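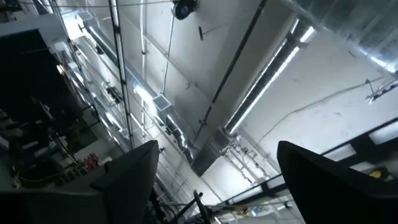 Fig. 4. Ceiling of the main hall: strip light, metal air duct and square grille outlet.

4. Getting to Know Your Ceiling

Welcome to the part of the Pirklow hall guide that we most enjoyed writing! People move in, set up their benches, plug everything in, and go weeks without ever looking up. Please look up. A good share of what makes the hall bright and comfortable to work in is over your head, and an hour spent learning it on your first day pays off all year.

Before you start

You will need the hall plan (inside the front cover of this guide), a pencil, a flashlight and a strip of light ribbon or tissue on the end of a long pole. Two people make it easier, and more fun.

CAUTION: Everything in this section is done from the floor. Do not climb on benches, racks or carts. Ladder work is for the building team only.

4.1 Find the lights

1. Turn on the hall lights at the panel by the main door and let them run for 4 minutes.
2. Walk the length of each strip light. The housings are black and the tubes are white, so they are easy to pick out against the pale ceiling panels.
3. Look for flicker, dark ends or buzzing. Mark any you find on your plan with an L.
4. Stand where you intend to work and hold your hand over the bench. If your own shadow falls across the job, turn the bench a little and try again. It's surprising how much difference a quarter turn makes!

Note: The panels are white and light gray and bounce a lot of light back down. If you are hanging banners or dust sheets, keep them well below the fixtures so you don't lose that.

4.2 Follow the air

1. Find the silver duct and follow it with your eyes from one end of your area to the other. It's ribbed and round, and hard to miss once you know it's there.
2. Find each square outlet with a grille on the front. Mark it on the plan with an A.
3. Set the Cetar wall control to 50 and wait for the fan to settle.
4. Raise the ribbon beneath the outlet, keeping it clear of the grille. It should stream steadily.
5. Set the control to 100 and repeat. The ribbon should lift noticeably more — if it hangs limp at both settings, report that outlet.

Note: Avoid placing paper stock, fine powders or light packaging directly under an outlet. Silvana Caldeira lost a whole morning's labels this way and now keeps hers in a lidded tray.

4.3 Poles, pipes and beams

1. Mark the black beams and poles on your plan with a B, and the thin white pipes with a P.
2. Check that your tallest rack leaves 90 cm of clear space beneath anything you have marked.
3. Leave the clamps and brackets as you find them, including any that look spare.

CAUTION: Never hang anything from a pipe, a duct or a light fixture. If you need a hanging point, ask for one. We like being asked!

4.4 Send us your plan

Hand the marked plan to Jeferson Frota at the building desk, or leave it in the tray there. He will copy it and return the original to you. Faults marked L or A go on the next repair round, and you'll get a note when yours is done.

Repeat 4.1 and 4.2 every August, when the filters are changed, and any time you move your benches.

Section last revised 16th July. Section 5 covers floor markings and power drops.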